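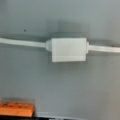
Clurnon wrist camera kit now open for orders

The Clurnon wrist camera kit, which we first wrote up in June, is on sale through Gornetti. It costs $545 and includes the camera, a mounting ring, a short cable and a license for the Taner viewing software on 2 computers.

We tried it on cord work, meaning flat white cords with an in-line connector, laid out on a gray surface. White parts are hard on small cameras. With the factory settings, the front face of a connector tends to wash out and the seams are hard to find. Lowering the exposure three steps in Taner helped a good deal. Focus is fixed and a little soft at close range – fine for finding a connector and its angle, less so for checking a molded edge.

Fitting the ring took some 13 minutes with the hex key supplied. It fits the Cao wrist flange directly. Other arms need an adapter plate, sold separately, and Gornetti has not given a price for it yet.

The manual is short and leaves out the section on saving exposure presets. The steps are in the software's own help pages, under Profiles.

Orders placed through the Gornetti site ship in the order received. Readers who already own the older bracket can keep it, as the screw pattern has not changed.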